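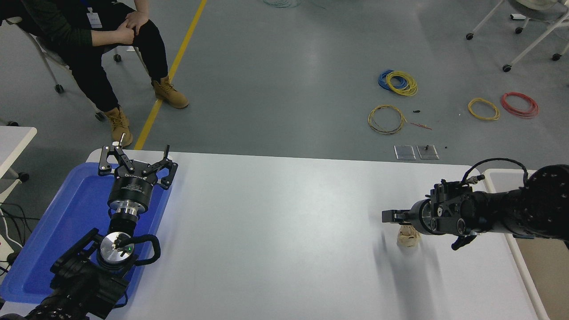
Two-arm table at the Trinalham site, with wire coils on the floor beyond the far edge.

Dropped Parts and Unplanned Gripper Opening: Frequently Asked Questions

Honum operates two-arm handling tables at its Trinalham site. In February, one table began to release parts without a command from the operator. Work on that table was suspended, and the operating rules were revised. The answers on this page apply to all staff and visitors who work at or near the tables.

What was the fault?

The left gripper opened during a move while it was carrying a coil of wire. The arm itself continued along its planned path and stopped at the correct point. The control screen reported a completed transfer, although the coil had fallen. The same fault was recorded on 6 occasions before the table was taken out of service.

How was it found?

An operator compared the transfer count with the contents of the tray at the end of a shift. The software had logged 385 transfers, and 9 of those parts could not be accounted for in the tray. Six matched the gripper fault. The other three had been placed too close to the rim and had slid off, and they were recorded as placement errors.

What caused the gripper to open?

The cable that serves the gripper was routed with too little slack. At certain wrist angles the connector was pulled partly out of its seat, and the signal dropped for a moment. The gripper controller then restarted, and its startup routine opened the fingers. The routine had been written for an empty gripper and made no check for a held part.

Why did the emergency stop not respond?

The emergency stop was not triggered. It responds to the stop buttons, to a joint fault and to a collision reading. A gripper restart was not on that list at the time -- the table treated it as a minor event and wrote it to the log only. A gripper restart now pauses both arms and requires a manual reset.

Was anyone hurt?

No injuries were reported. The parts involved were light. The review nevertheless classed the fault as a safety matter, as the same table is approved for heavier items.

What has been changed?

The gripper cables on both arms have been rerouted with a larger service loop and a clamp at the connector. The startup routine has been replaced, and the gripper now holds its last position until the operator confirms that it may open. The Delludell control software must be at the site's current approved release before a table is switched on. Asamoah, the service contractor, inspects the connectors every 2 weeks.

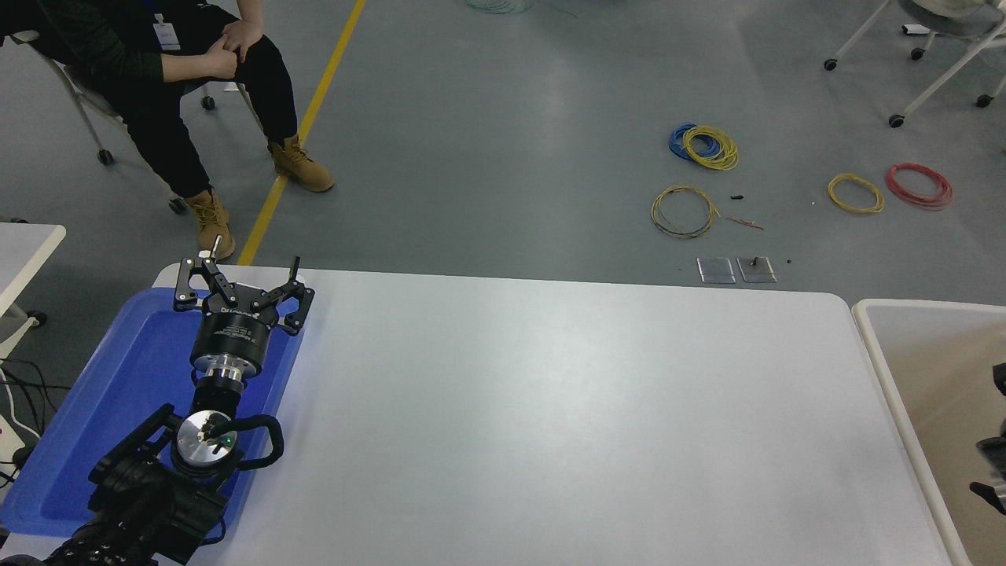 Left gripper over the blue tray, fingers open. The cable loop runs beside the wrist.

What should I look for before starting a run?

Look at the cable loop at each wrist. It should curve freely and should not pull tight when the wrist is turned through its full range. Check that the connector is fully seated and that the clamp has not moved. A green indicator on the wrist shows that the arm has power. It does not confirm that the gripper connection is sound, and it must not be used as a substitute for the cable check.

May I pick up a part that has fallen?

Not while the arms are enabled. Press pause, wait for both arms to stop, and disable them at the control screen. Parts on the floor on the far side of the table must be collected by walking around the table. Reaching across the tabletop is prohibited, even when the arms are disabled.

Small parts and short pieces of wire should be collected along with the full coils. Short pieces are easily missed on a gray floor and can be carried into the casters of a chair.

Where may I sit during a run?

Chairs must be kept outside the reach of both arms, as shown on the plan posted at each table. Seated observers should keep their hands and feet clear of the tabletop and should wear closed shoes. Lanyards must be tucked in or removed before anyone leans over a table.

How do I report a fault?

Stop the run and leave the gripper as it is. Do not restart the controller, as a restart clears the short-term log. Write down the time, the arm (left or right) and the item being carried, and send these to the Trinalham safety desk before the end of the shift. A suspected fault should be reported even if no part was dropped.

When may a table be returned to service?

Only after the safety desk has issued a written release. A successful test run by the operator is not sufficient.

Page last reviewed: Saturday, October 8, 2022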